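Boomers Should Stop Apologizing for Staying Put

Every June the Stellevton paper runs a piece telling people my age to sell the house. We have too many bedrooms, it says, and young families need them. I am 71 and I disagree.

My street in Corrigan has 24 houses, and 11 of them belong to retirees. When one sold last year, a rental company bought it. 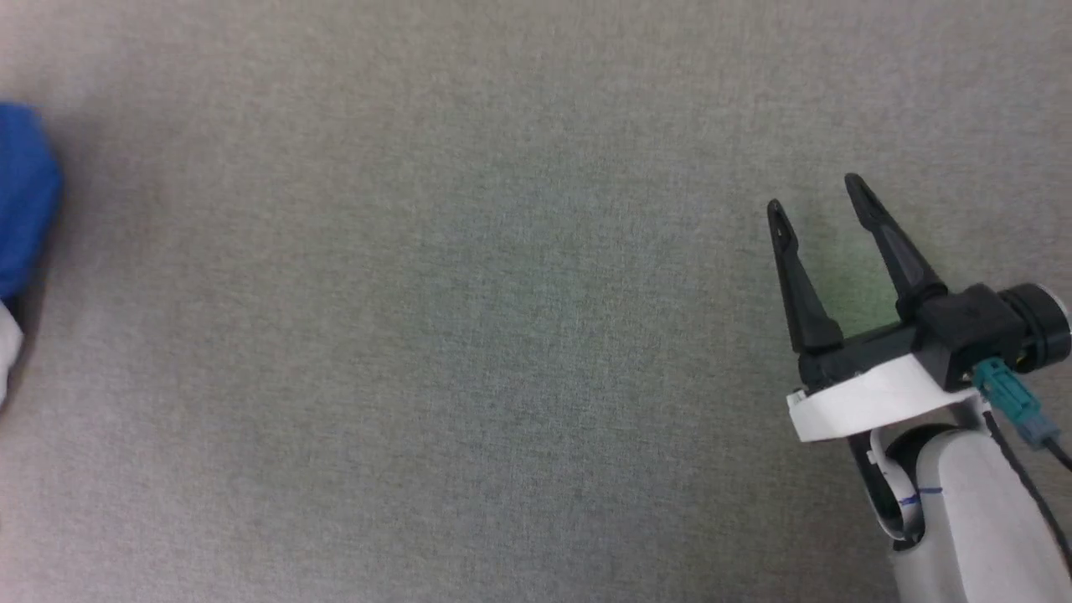 What moving costs

The condo I looked at in Indevitz charges $2,000 a month in fees and taxes. My paid-off house costs me far less.

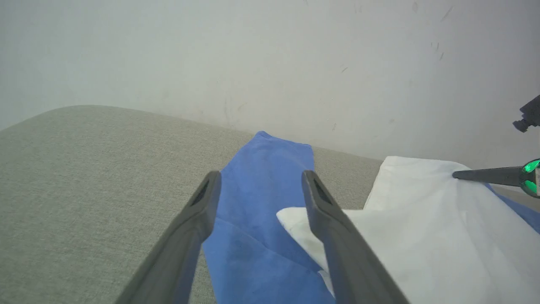
Blue cloth on gray upholstery.

My kids' generation got a bad deal on housing, and I don't dispute it. Towns like ours stopped building small homes in the eighties. Flinimari allowed duplexes and got them.
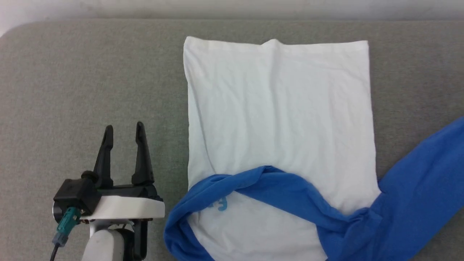 White garment with a blue sleeve across it.

I would move to a small place within walking distance of my doctor. Build one and ask me again.

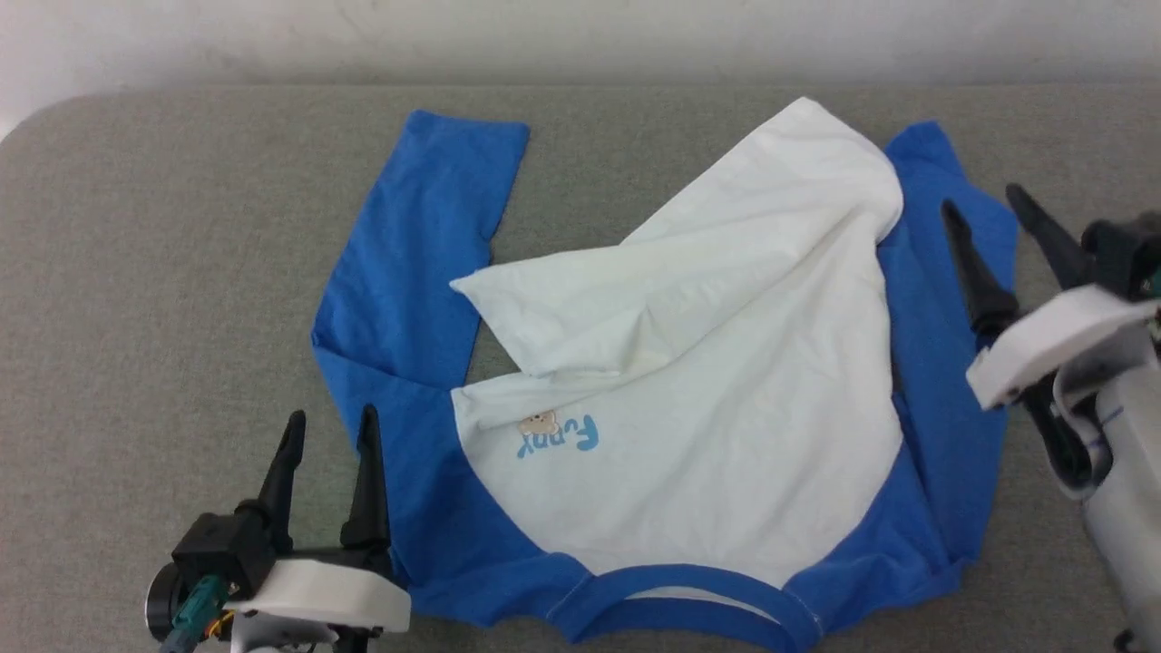
Raglan T-shirt, blue and white, long sleeves.

Until then I'm staying, and the extra bedroom is where my grandchildren sleep.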